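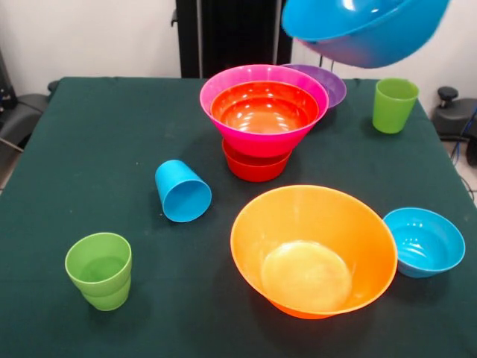
Bowl night on the green cloth, with the big blue one on the move.

Gripper shootout, part two: the soft fingers get their turn

Posted in November by the Itorberg bench blog

So I finally got both grippers onto the same arm with the same dishes, and I have opinions! If you read part one you'll remember I was pretty sold on the Kaufmann parallel jaw. It's stiff, it's simple, and it closes exactly where you tell it to. Then a box from Asimport showed up with a set of soft fingers in it and there went my evenings.

The dishes are plastic cups and bowls in every loud color I could get. I like bright colors because the color segmentation on my camera is nothing fancy, and a pink bowl on a dark green cloth is about as easy as life gets for it. Nested bowls are another story. Put an orange-red bowl inside a pink one, stand the pink one on a red one, and the poor software starts drawing one big blob with ambitions. I spent a whole evening on that before I went anywhere near the grip settings.

Anyway, the numbers. I ran 162 picks with each gripper, split between upright bowls, upright cups and cups lying on their sides. The jaw dropped or missed 7. The soft fingers missed more than that on the first night (I stopped writing it down, I was grumpy), and then I turned the closing speed down to 80 percent in the Tutow controller and they settled right down.

Bowls are where the soft fingers won me over. A wide flared rim gives the hard jaw only a thin edge to hang on to, so the bowl tips and swings while the arm is moving. The soft ones tip too, but they sort of hug the wall and the swing dies out faster. I can run the lift quicker and not wince.

Cups on their sides, though? Jaw, every time. The soft fingers want to push a cup along before they close, and a cup that rolls is a cup you get to chase with the camera all over again. Two cups pushed one inside the other are a pain with either gripper. Sometimes you lift both, sometimes just the inner one, and I haven't found a setting that lets me choose.

A quick word on the controller because somebody asked last time: yes, the Tutow is still on the old firmware. I tried the new one, it forgot my tool offsets, I rolled it back and had a sandwich.

My log says I'm at 1348 picks total on this arm now, counting all the practice runs. The wrist cable is holding up fine, but I want to reroute it before I try anything with more rotation in it.

Next up is the suction cup, which I expect to be terrible on curved plastic. If you've had luck with one on bowls, tell me what cup size you used!

14 comments | 7 shares

Contact | © Itorberg bench blog | Back to top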